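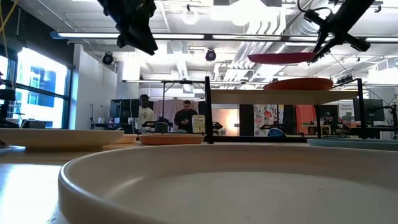 Vomano Table Arm: Frequently Asked Questions
Posted in March by Mhairi Paterson, Gondcombe

What is the Vomano?
It is a single arm with a gripper, a controller and a set of tasks already loaded. The standard set covers plates: picking up, stacking, sorting by color, and moving plates between a table and a raised rack. We sell it to training kitchens, labs and small dish rooms.

What do I get in the box?
The arm, one gripper with spare finger pads, a fabric sleeve, the controller, a power supply and the cables. A table, rack, plates and computer are not included.

Which plates will it handle?
Most round plates with a rim. A raised rim is easier for it than a flat one. It does not do bowls, cups or cutlery with the standard fingers. Clear glass plates are not supported.

Do all the plates have to match?
No. Mixed sizes and colors are fine as long as each one has been shown to the system once. The setup guide explains how to add a new plate.

Can I use my own rack?
Usually. Open metal racks with a solid shelf work well. The shelf has to be level and there must be a clear path above it for the gripper. Send us the measurements before you order and we will tell you if it fits.

Does it need special lighting?
Ordinary ceiling lights will do. Strong daylight on a shiny tabletop can cause missed picks. A blind or a matte table mat fixes most of these.

Can people be in the room while it runs?
Yes, outside the marked reach area. Anyone who needs to reach the table should press the stop button first. Do not rely on the pause command in the software for this.

How reliable is it?
In our own bench test at Skilcombe the arm made 1,717 plate moves. Shanti Tripathi ran the test, and the full log is available on request. Your results will depend on your plates and how the table is laid out.

What does the sleeve do?
It keeps splashes and crumbs out of the joints. It is meant to be loose and will wrinkle when the arm bends. Wash it cold and hang it to dry. Replacement sleeves are part 401.

Can I rent one first?
Yes. The trial kit is $300 a week, with a minimum of 2 weeks. Rental fees come off the price if you buy. Shipping is extra both ways.

Is there a different gripper for heavier dishes?
The Vlček wide gripper is sold separately and fits the same mount. You will need to run calibration again after you change over.

Who do I call if it stops working?
Try the restart steps on the inside cover of the manual, then contact support with your serial number.

Contact support | © Vomano, Gondcombe | Back to top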